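Can a Machine Tidy a Room Yet? Term Project Report
Chepkoech Mugo and Huw Griffiths
Submitted April 5, 2023

Our question was whether a machine could take over one household chore, picking up a cluttered room, at a standard a family would accept. We left out vacuuming because robots already sell for that. Picking up is harder. Every object is different, and each one has to go somewhere.

We split the chore into four steps: find the object, grip it, move it, and put it where it belongs. We then looked at the job through hand-held grippers, with a person doing the steering. This takes the finding and planning away from the machine and leaves the question of what two fingers can do.

Soft things come first in our list. A folded knitted blanket has no fixed shape, and the fingers can only take it by an edge. If bags are resting on top, their weight is part of the problem too. 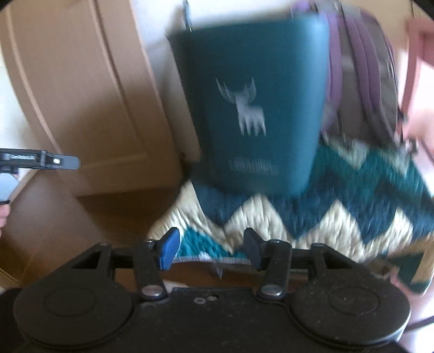 Haf Jarman thought we were asking the wrong thing, and wrote on our draft that a slow machine would still be worth having if it worked while the family was out, so we should judge it on the finished room and leave speed alone. We kept speed in the report but moved it to the end.

Stiff objects are a different case. A carton has flat sides, so two fingers can press on it from left and right. The difficulty is how hard to press. Too little and it slips, too much and the sides give way - and a full carton needs a firmer hold than an empty one.

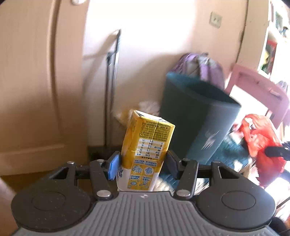 Knowing what to do with a carton is another matter. An empty one is trash and a full one goes back to the kitchen, and a person can tell by lifting it. A machine would need to sense the weight and then act on it. We rated this step as harder than the grip.

Our rating for the four steps, easiest first, was move, grip, find, put away. Putting away came last because it depends on house rules that are never written down. Meinir Harries suggested a labeled bin for each kind of object, and we plan to look at that in May.

On speed, we did no timed comparison, so we can't say how long a machine would take over a whole room.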